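# Keeping the hand honest: a morning with Gitau Mohamedi

I'd been promised coffee and a tour of the Paltus cell, and I got both, though the coffee came second because Gitau Mohamedi was already in the middle of something when I walked in.

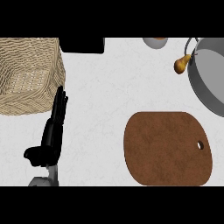
"Sit anywhere that hasn't got a cable on it," he said, and carried on typing. Gitau looks after one arm and one hand at Tanui. He's done it for 4 years, and he talks about the thing the way my uncle talks about his van (fondly, with a list of complaints).

What he had open was the simulated kitchen worktop. Every change to the hand goes through there before it goes anywhere near the real cell. I asked what he looks for and he pulled his chair round, clearly pleased to be asked.

"Fingers first. I send it to flat hand, all the fingers straight and together, thumb out to the side. It's a boring pose and I love it! If one finger is a degree or two off its neighbours you can see it straight away. Try spotting that when it's wrapped round a mug."

Flat hand is also how he checks clearance. The software, which is called Trodura and which he swears at a fair bit, will warn him if two solid things overlap, but it treats a basket as a plain block unless you tell it otherwise. "A woven basket's got a rim that goes up and down, and gaps in it. A fingertip can catch in a gap. So I bring the hand up close to the basket and stop, and I have a proper look before I let it go any further."

And the pear? I'd noticed there was a pear. "Pears are horrible," he said, cheerfully. "Fat one end, thin the other, and they roll in a curve. An apple's easy. If somebody tells me their grip settings are finished, I ask them to do a pear next to a pot."

We went through to the real one after that. It's smaller than I expected, bolted to a bench with a cover over the wrist, and it was switched off for its service. He does that every 300 hours of running. Off comes the cover, then he goes along the tendons with a torch looking for fluff and fraying, and he wipes down the finger joints with a dry cloth. No spray. Somebody used spray once, back in October, and he still hasn't quite let it go.

"It got into the thumb. The thumb was lazy for weeks. I'd ask it to open and it would think about it."

He fixed that one by stripping the thumb and fitting a new bearing from Ostilberg, who sent the wrong size first time round. There are two spares in the drawer now, labelled in capital letters.

I wanted to know which part of the job takes longest, expecting him to say the tendons. It's the zeroing. After a service each joint has to be told where its straight position is, and he does it by hand against a steel bar, finger by finger, then runs flat hand again on the real arm and puts it up beside the simulated one on his screen.

"If they match, I go for lunch. If they don't, it's nearly always the little finger, and I start again from there."

Does he ever skip it? He looked at me as if I'd suggested skipping the brakes on a car. "I skipped it two times, in my first year. Both times I was here until nine at night, so no, I don't skip it."

The coffee, when we got to it, was very good. He made it himself, by hand, and the arm stayed off until the afternoon.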